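Lidded bins for pantry stuff: handles or no handles?
Home Storage > Bins, Boxes and Baskets

pornance_pat
OK, I have gone down a hole with this and need outside opinions. I'm redoing our pantry closet (five shelves, the top one only reachable with the step stool) and I want everything that comes in a floppy bag to live in a bin with a lid. Flour, rice, the big bag of oats, dog treats, all of it. We had pantry moths in October and I am never, ever doing that again.

My question is about lids. I've been trying out plain white plastic bins, and the one I like best so far has a bar handle on top of the lid and a small handle on the end of the bin. I like that I can grab the lid with one hand while the other one is full. But my sister-in-law says a handle on a lid is a waste of space because you can't stack anything on it. Is she right? Do I care?

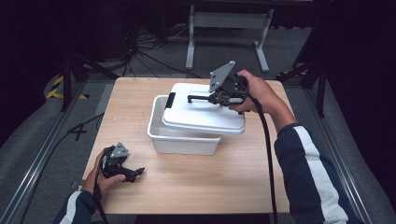 The other thing I keep going back and forth on is whether to go see-through or solid white. The white looks so much calmer when the closet door is open, but then I'm labeling everything, and my labels always start peeling up at the corners.

Budget is $55 for the first batch and then we'll see.

grumblecake
Your sister-in-law is right, sorry! I bought handled lids for my craft shelves and regretted it inside of a week. You lose all that height. Flat lids, stack them, done.

oatmeal_socks
Disagree with grumblecake. How often do you really stack pantry bins? If the flour is under the rice, you have to move the rice every time you want pancakes. I had two bins stacked for years and the bottom one turned into a museum. I found lentils in there from our old apartment.

One per spot, handle on top, no stacking. You will use the stuff more.

grumblecake
I have a pantry the size of a broom closet, oatmeal. Some of us stack or we put the rice in the bathtub.

oatmeal_socks
Ha, fair enough.

dishpan_dee
Can I ask the boring question, does the lid seal? If this is about moths, that matters way more than the handle. A lid that just rests on the rim is fine for potatoes or paper towels but it won't stop anything that small. I learned this with the Surnico bins, which I love to look at, and which kept out exactly zero moths. Now I keep the flour in its own zip bag inside the bin. A little fussy but it works.

pornance_pat
Oh no. Dee, that is a very good question and I don't love it. I don't think these have any kind of rubber ring. I was so busy thinking about handles! So maybe bag first, then bin? That does mean I don't have to be so picky about the lid.

dishpan_dee
Yep, bag first. Or jars for the really buggy stuff (flour, cornmeal, birdseed if you keep it in the house) and bins for the rest. And freeze new flour for a few days before it goes in. My mom did that and I thought she was nuts until I had my own moths.

tallshelf_terri
Jumping in on the top shelf because I have the same setup. Whatever you decide on lids, get a handle on the END of the bin for anything up high. You pull from the end. With a lid handle you'll be tempted to grab the top and haul the whole thing down by the lid, and my husband did precisely that with five pounds of sugar. I was finding sugar behind the fridge at Christmas.

Also measure the shelf depth with the door closed. Mine hit the over-the-door rack by half an inch and every one had to go back.

grumblecake
Terri makes a case for flat lids without even trying.

tallshelf_terri
I do not! Handles on the lower shelves, where you're lifting the lid and scooping. Flat lids up top. Everybody wins.

label_lou
On the peeling labels: wipe the plastic with rubbing alcohol first and let it dry, then stick. Round the corners with scissors too, square ones catch on everything. Or skip stickers and hang a tag from the handle with a bit of string. I got a pack of Onuoha tags ages ago and they look nice, plus you can swap them when the bin changes jobs.

I'd go white, by the way. See-through bins look great in the store and then they're full of half-rolled bags with clothespins on them.

pornance_pat
Not the clothespins, I feel seen. OK so here's where I am: white bins with the lid handle for the middle shelves, flat lids for the top, flour and cornmeal in jars, everything else bagged first. Going to measure tonight with the door CLOSED. Does anybody know if Trunancombe sells their lids separately? One of mine has a crack in the corner and I'd hate to buy the whole bin again.

dishpan_dee
They used to, you had to call the store and ask. Check the size printed on the bottom of the bin before you call, they'll want it.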